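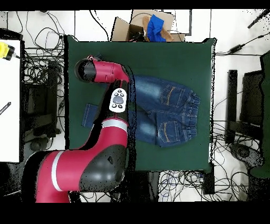 Figure 4. Denim laid flat, back side up, on the work surface.

Section 4. Washing and Drying Denim in the Plasov Washer-Dryer

4.1 Before loading

1. Empty all pockets and close zippers and snaps.
2. Turn each garment inside out. Gathered waistbands should be pulled to full width once and released so that the fabric does not bunch inside the casing.
3. Sort by shade. Dark indigo denim must be washed separately for the first 4 cycles.
4. Check the care label. If the label shows a crossed-out circle in a square, do not use any drying program.

Note: The Denim program is calibrated for cotton denim with up to 2 percent elastane. For higher stretch content, use Delicate.

4.2 Selecting the program

1. Turn the dial to DENIM. The display shows the default time.
2. Press TEMP until COLD is lit.
3. Press SPIN to select Low or Medium. High spin is locked out in this program.
4. Add liquid detergent to compartment II. Powder may be used but can leave pale streaks along heavy seams.
5. Close the door and press START. The door lock engages after 13 seconds.

CAUTION: Do not open the detergent drawer while the machine is filling. Water may discharge from the front lip.
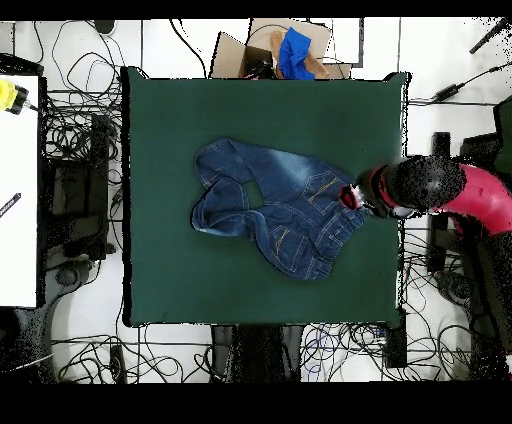
4.3 Drying

Heavy seams, waistbands and pocket corners hold water longer than single-layer fabric. The moisture sensor reads the drum average and may end the cycle while these areas are still damp. To correct this:

1. Remove the load when the display shows END.
2. Shake out each garment and turn it right side out.
3. Return the load to the drum and select TIMED DRY, low heat.
4. Check the waistband by hand at the end of the cycle -- repeat if damp.

Note: On units with the Kurnum sensor board, EXTRA DRY may be selected in place of steps 1 to 4.

4.4 Fault codes for this program

E13: Load unbalanced. Stop the program, separate the garments and restart.
F231: Lint filter blocked. Clean the filter under running water and let it dry before refitting.
F572: Drain time exceeded. See Section 7, Drain Pump.

If a code returns after two restarts, disconnect the unit and contact Bansal service.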